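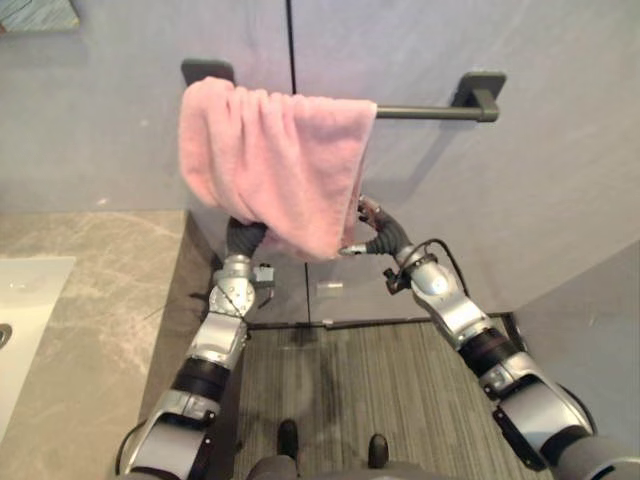 Pink towel, grey bar, bathroom wall.

Towels that have gone stiff

A towel that could sand a door is rarely past saving. Most of the time it's full of old detergent, and the fault lies with whoever pours by eye. I include myself.

Halve the powder. Then halve your opinion of fabric softener, which coats the loops and leaves you patting water about your person – a poor return on the price of a bottle.

For towels already in a bad way, run a hot wash with a mug of white vinegar and nothing else. Never add bleach to the same load, as the two together give off a nasty gas. Follow with a plain rinse. The smell goes, whatever your family says.

Shake each one hard before it goes on the line. Nisreen Bataineh wrote in to recommend 8 shakes per towel, and I managed two before my shoulder lodged a complaint. They still came out fluffier.

Drying indoors, spread the towel over as much of the bar as it will cover. Folded double it stays damp in the middle and starts to smell of pond by the second morning. Hooks are worse. Leave the door ajar after a shower, and open the window if you can stand it.

Wash new towels before you use them, apart from anything pale. I had a lilac shirt once that began life white.

Next: limescale, and the kettle I gave up on in May.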